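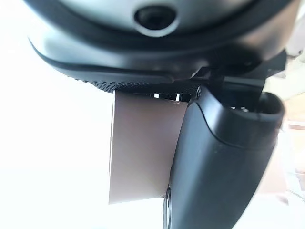 Close up on a flat, plain panel in a muted pinkish grey-beige.

Giro packing project: progress report to the Olaniyan Fund
Prepared by Mekdes Bogale, Feb 12, 2025

When we wrote to you in the autumn the Dudville store was still full of other people's shelving and we had one packing table with a bad leg. What a difference a winter makes! The shelving has gone, we have proper benches along the long wall, and the first parcels under the grant have gone out to schools. I am really pleased with where we have got to, although one or two things are behind and I'll come to those.

The packing itself

Your grant was for sending out craft and science kits in plain, unbranded packaging that a school can use again, either to post the kit back or to cut up for the children's own models. We settled on leaving everything unprinted. We did try a printed logo on the first few and it looked smart, but the teachers all told us the same thing: children treat a plain surface as something to draw on, and a printed one as something to throw away. So plain it is, with one paper label on the short side that peels off without tearing the surface (we went through a lot of labels to find that one).

Colour came up more than I would ever have guessed. Our supplier, Hastier, offered us white, brown and a few soft in-between shades from the ends of other runs, and we took the lot. The in-between ones have been a lovely surprise. Pencil shows up well on them, poster paint goes on without looking muddy, and one reception class asked if they could have only "the pinky ones" next time. We said we would try.

We have now packed and sent 200 kits, to 13 schools. All but two of those schools have asked to carry on into the summer term, and the other two are merging and would like to talk to us again once they know which building they will be in.

Sizes and folding

We started with 11 sizes, which was far too many. People spent longer hunting for the right one than filling it. Aiguo Fan laid every kit out on the floor one afternoon, measured the lot and got us down to four, with a loose divider that turns the biggest into two halves. The stacks are tidier, the van holds more, and a new helper can learn the whole range in a morning.

Folding is still slower than I would like. The largest size has a base that needs two people until you get the knack, and we have had a few corners split when it was forced. Aiguo has drawn up a one-page folding sheet that hangs over each bench and it has helped a lot. Hastier have also agreed to score the base a little deeper on the next order at no extra charge.

What is coming back

Returns began slowly and then picked up nicely after the half-term reminder. Most of what comes back can go straight out again once the old label is off. Anything with a soft corner goes in the model-making pile, and that pile is very popular. One school sent us photographs of a whole town, complete with a swimming pool!

What is behind

The damp at the back of the store has not been fixed. The landlord has been out to look, and we have moved all the flat stock to the front wall and raised it off the floor in the meantime. It does eat into our bench space. The written guide for teachers is also late. We have eight pages in draft and would like two more schools to read it before it goes to print.

Spending

We are slightly under budget on materials, thanks to those end-of-run shades, and slightly over on delivery. With your agreement we would like to move the difference across. The figures are in the attached sheet.

Next steps

The new order from Hastier arrives in April. Before then we will finish the guide, press the landlord again about the back wall, and run a folding afternoon for new helpers. You would be very welcome to come and fold a few yourselves.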